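Robot Club Builds > Student Projects > Two-arm sorting table, need opinions

montes_gonzalo
Posted May 13, 2026
Hi all! Gonzalo Montes here, I mentor the Hirari club (mostly juniors, plus a couple of very determined freshmen). Our project this semester is a tabletop cleanup with two arms: rubber bands and small boxes, baskets to put them in. The kids have recorded 157 practice runs so far and they're so proud of it, and so am I. The trouble is the bands. Boxes they feel good about, but a band lying flat on wood is a miserable thing to pick up, and we go back and forth every meeting about whether one arm should do the whole job or hand off to the other.

Two arms, one table, and the baskets we've been using: 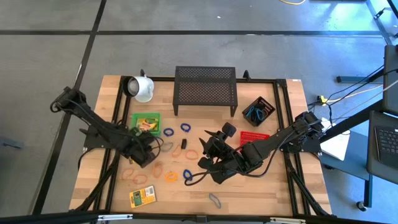
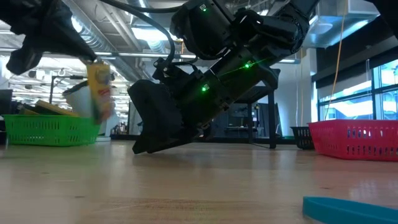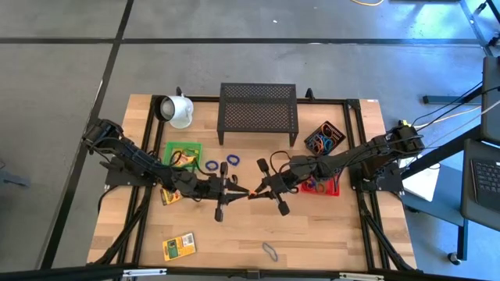
What would you do about the handoff? We demo in October, so there's time to change our minds, but I'd love to settle it before summer.

fustafan
Welcome, and what a fun project! I'd drop the handoff. Our team at Fusta tried one for a whole season and we lost more bands in midair than we ever got into a basket. Give each arm its own half of the table and let them be good neighbors.

chiu_lab_mom
I have to disagree with fustafan (sorry, friend!). My daughter's group kept the handoff in and learned more from it than from everything else put together, timing and grip and all of it. It took them 9 weeks and plenty of groaning, but they still talk about it.

fustafan
Fair, but did it score?

chiu_lab_mom
Seventh place, ha. Worth it to us!

grusano_pete
Whichever way you go, try softer pads on the fingers first. We switched and it helped with thin stuff.

montes_gonzalo
Thank you both, and Pete, pads are going on the list. I'll let the kids vote on the handoff and post what they pick.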